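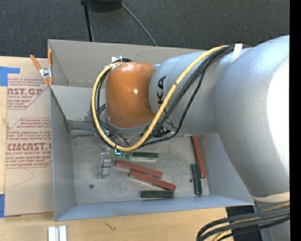 A robot arm with an orange wrist reaches over a gray bin.

The Ferry That Only Runs Backward
Shaohua Meng's Inwood novels have turned a stack of library-sale paperbacks into the most talked-about fantasy series in my house, and the fourth one is the best yet

By Chunhua Cao

I read the first Inwood book standing up. I had pulled it off a friend's shelf to look at the map (I always look at the map first) and forty minutes later I was still leaning on the radiator with my coat on, deep in the flooded streets of Bernthorpe, trying to work out why the ferryman wouldn't say his own name.

If you haven't met these books, you have a happy few weeks ahead of you. Bernthorpe is a river town where the dead leave by boat, and they have to be rowed upstream, against the current, by somebody living. The rowers are called keels. They are paid badly, they have terrible shoulders, and they hear everything their passengers forgot to say while they were alive. Our keel is Li, seventeen in the first book and pushing thirty in the new one, The Salt Ledger, and she is one of the great grumpy heroines. She cheats at cards. She holds a grudge against a goose for three entire novels!

The Salt Ledger opens with Li out of work. The river has dropped, the boats are sitting in mud, and the dead are piling up in the boarding houses along Gremholm Quay, being polite to each other at breakfast. Then a ledger surfaces with 2937 names in it, every passenger a single keel ever carried, and 279 of them have been crossed out. Li recognizes the handwriting on page one. I won't say whose it is, but I yelled loud enough to wake the dog.

What follows is partly a mystery and partly a road story, except the road is a riverbed. Li walks it with Oster, the disgraced tax clerk from book 2, and the two of them bicker across a landscape Meng clearly loves: stranded bells, eel traps, a drowned orchard that still fruits. There's a chapter set in a lock-keeper's kitchen, where almost nothing happens apart from soup, that I have now read four times.

Meng told me she wrote that chapter last. "I had them arriving at the lock and leaving the lock and a blank page in the middle," she said, over a phone line that kept dropping out. "My editor wanted a fight there. I tried a fight. I tried it with knives and I tried it with a flood. Then I got hungry and wrote down what I was cooking."

Her editor, Idris Gronow, remembers it a little differently. He says he asked for tension, and that the soup has plenty. He's right, too — watch who gets served and who doesn't.

The magic in these books has always been stingy, and I mean that as high praise. A keel can do precisely one impossible thing, and it costs a memory each time. In the early volumes Li spends her memories like pocket change: a birthday, the color of a door. Here the bill comes due. She meets a woman who knows her well, who is kind and funny and obviously hurt, and Li has no idea who she is. Neither do we at first, unless we've been paying attention. I went back to the first book to check and there she was, in two lines on the stairs. Meng had been sitting on that for years.

I do have a gripe. The Gremholm council scenes run long, and there are so many aldermen that I started keeping a list on my bookmark. The last 100 pages more than make up for it, though. They move like water finding its way back, and the scene on the sandbar in the dark is the finest thing Meng has written.

The audiobook deserves a mention as well. Xiaoqing Lu has read all four, and her Li has roughened over the years, a bit lower and slower in each one. Her goose is superb. Lihua Xu's ink drawings return at the chapter heads of the print edition, and it pays to look closely at the boats, as the number of oars changes and I'm fairly sure it means something. My sister thinks I'm imagining it. She is on book 3 and can't be trusted yet.

Can you start with this one? You could, and you'd follow the plot well enough, but the woman on the stairs would be a stranger to you in the wrong way. Begin at the beginning. The first three are short, the paperbacks are easy to find used, and a fifth is already under way. Meng would only tell me that it starts in November, at low tide, and that the goose is in it.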